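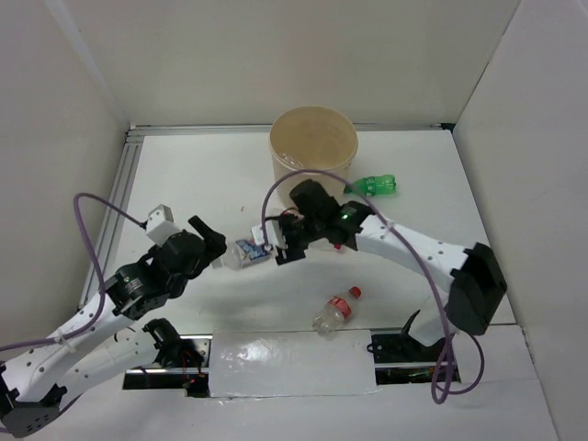 Dorkon is the name of a two-armed tabletop robot that a handful of us have been putting together in the shared workshop at Cloltholm, and after a long winter and a longer spring of evenings on it, we would like some more people to come and work on it with us. We meet in the back half of the workshop, behind the bench saws, and we are a friendly and fairly talkative bunch. The job we have set ourselves is sorting household odds and ends, and the part we spend most of our time on now is getting one arm to pass things to the other, like the little white package with the blue and purple printing that the right gripper is holding out toward the left one. Bottles lying on their sides are on our list too, along with anything else that people tend to leave on a kitchen counter.

We have room for 5 new participants, starting in the fall and running through the end of November. It is unpaid, I should say that right away, but there is soup.

What you would be doing

It depends a good deal on you. The left arm needs someone patient who likes mechanical work, as there is play in the wrist that I have shimmed twice and am not proud of. The cables want rerouting. Right now they go in wide loops over the arms, and I would love for somebody to come up with a tidy way of running them that still lets the joints turn freely. The wiring under the table needs labels and a proper drawing, and whoever takes that on will have my lasting thanks.

On the software side, we record each handover attempt and then go through the recordings to see where the timing goes off. We want to have 300 of them sorted and written up by the end of the season, and so far we have 100. This is slow, pleasant work that you can do sitting down, with a cup of something, and you do not need to know how to program to do it well. If you do program, there is plenty waiting for you in our control code, which we call Jasov and which has grown a bit wild.

Who we are hoping to hear from

People who can come one evening a week and mostly keep to it. You might have built things before, or you might have only taken apart a printer and wondered about the motors. Either is fine with us. Teenagers are welcome if a parent or guardian signs the workshop form. We would especially like to hear from someone who can solder small connectors, and from someone who enjoys writing instructions, because ours are spread over three notebooks and a whiteboard.

The practical side

Evenings run from half past six until we get tired, and the doors are locked at 11. You will need to be a workshop member, or become one, but the first month is free for people joining a project, so you can try us out before deciding. Safety glasses are on the hooks by the door. Please wear shoes that cover your toes, and tie back long hair near the arms. The entrance is on the Kanaan Street side – the front door on the main road has been stuck for as long as I have been a member, so please don't wait there.

How to get in touch

Leave a note in the project box by the sink, or write to me through the member board, and tell me a little about yourself and which evenings suit you. A few lines are plenty. If you would rather see the arms first, I will be at the bench on 2019-07-27 from ten in the morning, and you are very welcome to drop in and ask whatever you like.

Jasper Jansen
for the Dorkon group, Cloltholm shared workshop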